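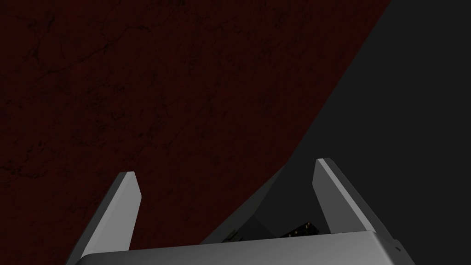 Chapter 2
What a House Is Worth

I bought my first flat in Lorneck one March, and I paid too much for it. I'd looked at the asking price, liked the kitchen and never once checked what next door had sold for!
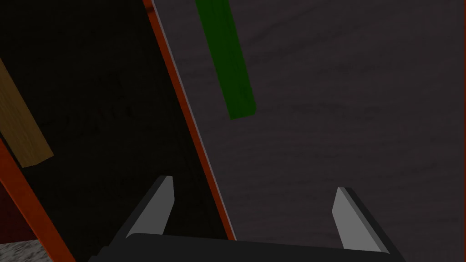
Reading time: 2 minutes

So let's start with sold prices. My old boss, Fiorella Bassi, made me read 65 of them before she'd let me value so much as a garage (I sulked, but I did it). Asking prices come later, along with surveys and the dreaded service charge.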